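Woven placemats on a bare wood table: do they protect anything?

Posted in Table & Kitchen by Marianna Witkowska
September 9, 2021

We eat at a pale wood table that used to be a desk, and my sister keeps telling me I need placemats or I'll ruin it. She gave me a set of the woven striped kind, gray and white, and I've been using them since March without being convinced they do anything. You can feel the gaps in the weave. If I spill soup, the soup goes straight through, and then it sits underneath where I can't see it. I found a cloudy patch under one last week and I'd bet money that patch would never have happened on bare wood, where I'd have wiped it up.

The package (brand is Zimolar) says "protects your table." From what? It says nothing about heat. It says nothing about liquid. I wrote to the store and got back a paragraph about natural living.

My other gripe is storage. I'd like the silverware to live on the table so I'm not back and forth to the drawer at every meal, and everyone recommends a wire caddy. Then I read that bare wire feet scratch wood. So I'd need a mat for the thing that holds the forks for the mat. I have a setup like this now and I want to know if I'm wasting my time.

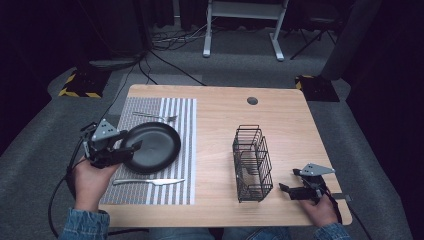 Can a woven placemat go in the washing machine?
Check the label first; cotton weaves usually manage a cold gentle cycle, while paper, straw and vinyl ones should be wiped with a damp cloth and dried flat.

What I want from answers, please: something you've tried yourself on your own table. I've read the articles. They all say placemats "elevate" a meal and then there's a link to buy 8 of them.

Also, if anybody has a sensible opinion on which side of the plate everything goes when you don't care about company manners, I'd take that too. I put things down where they land.

Iker Calvo

I refinish tables for a living, small ones mostly, so I see what people do to them. Your suspicion is half right.

Open weave does nothing for a spill. Liquid goes through and gets held against the finish by the wet fabric, and if you leave it overnight you can get the cloudy patch you describe. A bare table wiped right away will do better than a covered table you forget. Anyone who tells you a cloth mat is a spill barrier has never lifted one up the next morning.

Where a mat does help is scratches. The underside of a plate often has an unglazed ring, or grit stuck to it, and people slide plates. Do that twice a day for 14 years and you get a dull gray halo at every seat. I've sanded out plenty of those. A woven mat stops nearly all of it, cheap or expensive, and I couldn't tell you the difference between a Zimolar and something from the discount bin.

Heat is the other thing. One thin layer of weave is not a trivet. A dinner plate with food on it is usually fine. A pan off the burner is not, and I don't care what the tag says.

For the cloudy patch, make sure it's dry, give it a couple of days, then rub very lightly with a soft cloth and a little paste wax on a spot that doesn't show. If the wax does nothing, stop there. Please don't go at it with mayonnaise, toothpaste or an iron until you know what finish you have. Half the people who bring me a table with a white mark have turned it into a white mark and a burn.

On the caddy: wire can scratch if it gets dragged. Turn it over and run a fingertip along the bottom. If you feel a burr or a cut end, file it or put it somewhere else. If it's smooth and coated, lift it when you move it and you'll be fine. Stick-on felt works until it gets wet, then it turns into a little sponge. Clear rubber dots hold up better, though on some finishes soft rubber leaves a mark of its own, so pull one off after a month and look.

rerik_fan_20

just get the Prurkura ones they're silicone and you rinse them in the sink. never had a problem. my table is glass though

Marianna Witkowska

Replying to both. Iker, thank you, the scratch part makes sense and it's the first reason I've heard that wasn't decoration. I turned my caddy over and it seems smooth to me. I'm not adding dots to it. I'll lift it.

I'm less sure about the wax. The last wax I bought promised to restore any wood surface and it restored mine to sticky. Is there a kind that isn't mostly perfume?

To the other poster, a glass table isn't much of a test.

Iker Calvo

Sticky means too much of it, or it went on over an oily polish. Use less than you think, wait until it hazes, buff it off hard. Plain paste wax, no color, no lemon. The one in my shop is Wróbel but I wouldn't drive across town for it.

Paula, upstate

Coming at the place setting bit since it got skipped. Fork to the left of the plate, knife to the right with the sharp edge toward the plate, and that's the whole rule for an ordinary supper. It exists so people don't bump into each other reaching. If you eat alone or with family, put them wherever you like. I lay mine across the top of the plate when the table is narrow, and the food tastes the same.

One thing I would quarrel with in the answer above is that any mat is as good as any other. I had 2 that bled dye. They were dark red, I set a damp glass on one, and there was a pink smear on the maple that took me most of a winter to get rid of. Before you trust a new one, wet a white rag and press it on a corner for a minute. If color comes off on the rag it'll come off on your table. Gray probably won't show much even if it does bleed, but I'd still check.

As for keeping silverware out on the table, I tried it and gave it up. Dust. Everything that stands in an open basket gets dusty, and the crumbs go through the bottom and collect underneath, so you end up lifting and wiping it every day anyhow. The drawer is four steps away. If you do keep it out, handles up, so people aren't grabbing the end that goes in somebody's mouth.

I never did find a mat I loved. I wipe the table after supper and leave it bare until the next meal, and I pick up my plate when I want to move it.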